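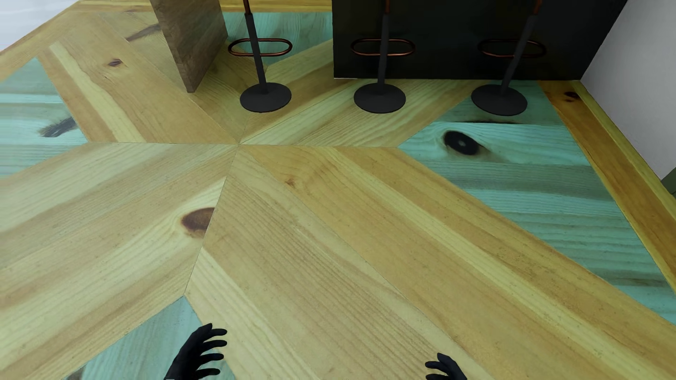 Hello! I'm Irfan Manurung, and on Saturday mornings I help run the Wuteo robot club. Lots of you ask me what we do all day, so I'm going to tell you about our kitchen project.

Our robot is called Prukley. Prukley has two black hands with long thin fingers, and for now it lives inside a computer. That means we build a pretend room, put the robot in it, and let it practise there. The computer draws everything and also works out what would happen if the robot bumped into something. We call this a simulation (say it like this: sim-yoo-LAY-shun).

Why pretend? Well, real robot hands cost a lot and they don't like being whacked on a counter! In a simulation you can whack away, press reset and start again. Our club tried one move 728 times in a single term. Imagine doing that with real bar stools — the people downstairs would be very cross.

Châu Tiêu, who is in our older group, picked the floor. She wanted long planks that spread out like a star, with wedges of pale blue-green between the yellow ones, and knots in the wood too. I thought it was just for show, but a fancy floor is a good test. A robot has to learn which things are flat patterns and which things stick up. A dark knot is only part of the floor. The round black base of a stool is a real thing you could trip over! You and I can tell them apart straight away, but a computer has to be taught.

The three stools are tricky as well. Each one has a thin pole and a copper-coloured ring to rest your feet on, and you can see right through the middle of the ring. So is there something there or not? Our first program said no. Oops.

We are working in teams of six, and each team writes its own steps for moving the hands. If you'd like to have a go, try this at home first: write down every single step for picking up a spoon, then ask a grown-up to follow your steps exactly. They mustn't guess anything. My first try forgot to say "open your hand".

Our next open morning is Sat 6 June. Bring a pencil and your spoon instructions!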